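**Wukura blood pressure drive sails past its goal**

Jun 4, 2026

We have the final number from the Wukura drive and we are thrilled with it: 3,913 adults had their blood pressure checked, against a goal of 3,000 that some of us thought was a stretch when we wrote it down in January. Thank you to every clinic, market office and church hall that gave up a corner for a table and two chairs!

For new readers, a quick recap. High blood pressure usually doesn't feel like anything. People find out they have it when something goes badly wrong, or when they come to the clinic for another problem and a nurse happens to put a cuff on them. In Wukura the nearest clinic can be a half-day trip, so plenty of people in their forties and fifties had never had a reading in their lives. The Purkier Health Network wanted to take the cuffs to them, and the drive made 47 stops to do it, from the big weekly market down to a bus shelter on the north road where the line went all the way back to the tea stand.

Five nurses from the Jurić Clinic led the work, with local health workers taking turns at the sign-in table. Each person sat quietly for a few minutes, had two readings taken, and went home with a small card showing both. If the readings were high, the health worker wrote a follow-up date on the back and entered it in Flullemix, the appointment system the clinic started using this winter. We had our doubts about Flullemix (the old paper ledger has many fans, and it never needs charging), but it holds entries when there's no signal and sends them along later, and that got us through the hill villages.

The follow-up is the part we're most excited about. A screening day is fun and busy and everybody likes the card, but a high reading on its own doesn't help anyone very much. This time the clinic set aside two mornings a week just for people sent over by the drive, with no regular appointments booked in. They could come straight in, have the reading repeated, talk about salt and tobacco and family history, and start on tablets that same morning if the nurse and doctor agreed. Refills go out to the village health posts, so nobody has to make the long trip every month for a strip of pills.

A few things we learned along the way:

- Early is better. Market stops that opened before the stalls did were twice as easy to run, and the line was in the shade.
- Bring large cuffs, and bring more than one. A cuff that is too small reads high, and we lost time at several stops passing the same large one back and forth.
- Men came when there was somewhere to sit with friends. A bench near the table did more than any poster.
- People want to know what the two numbers mean. The one-page sheet in local languages ran out early and had to be reprinted. We'll print a bigger batch next time.

It wasn't all smooth. Rain closed the river road and two stops had to be moved, which meant some people walked to the old spot and found no table. We are sorry about that. The radio announcement went out the evening before, and that is too late for families who leave home before sunrise. Next round, any change will be announced at least a full day ahead, and a health worker will wait at the original spot all morning to take names.

There was also a stretch when one of the two common tablets ran low at the clinic. Patients were given shorter refills until the next delivery came in. The clinic has now raised the level at which it reorders, and the health posts send in their shelf counts every week instead of every month.

So what's next? Readers in the south of the district have been asking when it's their turn, and the answer is soon! The network is putting together a second route that starts at the lake villages, and it would love to add blood sugar checks for anyone over forty. That depends on test strips, so we won't promise it yet. If you know a good spot with shade, a flat floor and a friendly owner, please tell your local health post.

If you were checked in this round and your card has a date on the back, please go, even if you feel perfectly well. Bring the card and any medicines you take at home, including herbal ones. If you lost the card, go anyway. Your name is in the system and the front desk can look it up. And if you missed the drive altogether, the clinic will take your blood pressure free of charge on any weekday morning, no appointment needed.
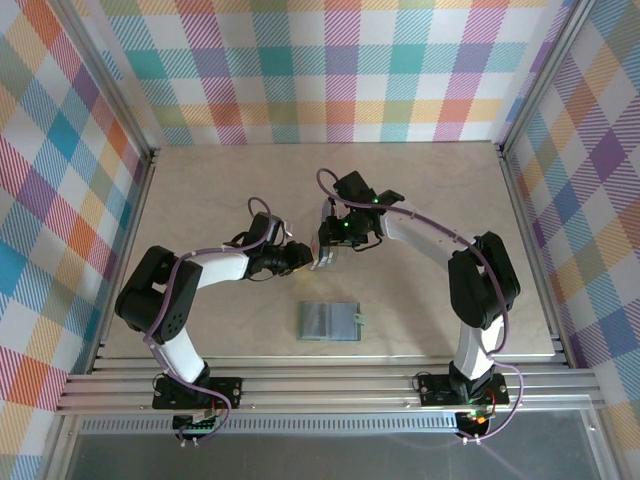
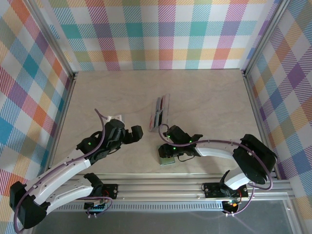
*Two robot arms between plaid walls.*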